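September, a little after nine in the evening, feet up, dishes NOT done

So I've been on a kick about this all week and I need to get it out of my head and onto the page. Can a machine do the dishes yet? I don't mean the dishwasher, I love my dishwasher, I mean the part before it, where somebody picks up the bowl with the cereal glued to the side and carries it over. Sabine Böttcher swears we're three years off. She's been swearing that since we both worked the returns counter at Triltar, and I told her so, and she sent me back a row of laughing faces and then a link to some gadget by Vokeck for $2,279 that folds towels. Towels! I can fold a towel! 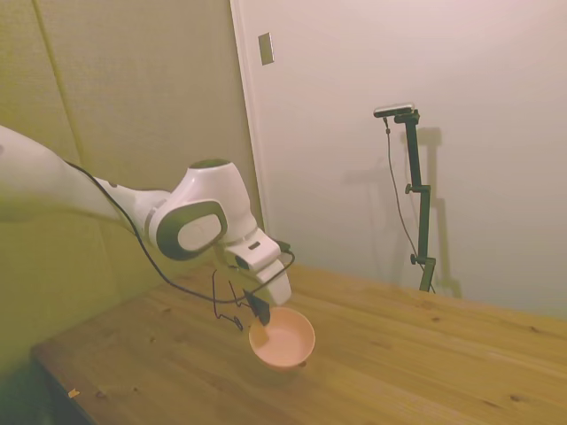

Clearing a table is the chore I'd pay for. I'd pay for it before vacuuming, before windows, before anything. You've got a white arm with its fingers just over a pink bowl, and all I can think about is the cable hanging off it in loops, because my cord would be in the soup by the second bowl. And then which part do you grab? I go for the rim with my thumb inside (Mom hated that) and I couldn't explain to you how hard I squeeze. I tried to notice tonight and got it wrong as soon as I was paying attention, nearly lost the good blue one.

Sabine says the squeezing is the easy part now and the trouble is everything else, like knowing whether a bowl is done or whether somebody's coming back for the last two bites. Okay, fair, my own husband can't tell that. At the shop in Ternidberg they brought in a machine to pack the small boxes, and it was lovely with boxes. Then 200 soft pouches came in and two of us stood there packing them by hand until closing, same as ever. I was kind of pleased, if I'm being truthful, and then my back hurt and I was less pleased.
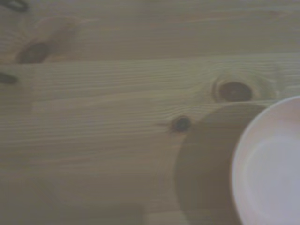 And it's the money too! Say it takes 19 minutes to clear up after supper, which is what I clocked tonight with the stove timer. I'd let a robot take 80, I really would, as long as it went on while I was in the bath and I didn't have to stand guard. Slow is fine. Breaking things is not fine. I asked Sabine who pays when it drops Grandma's gravy boat and she changed the subject to her new Nyberg kettle.

Anyway, she's coming over for soup next week and I've told her she's clearing. Need leeks, and more dish soap, the green kind.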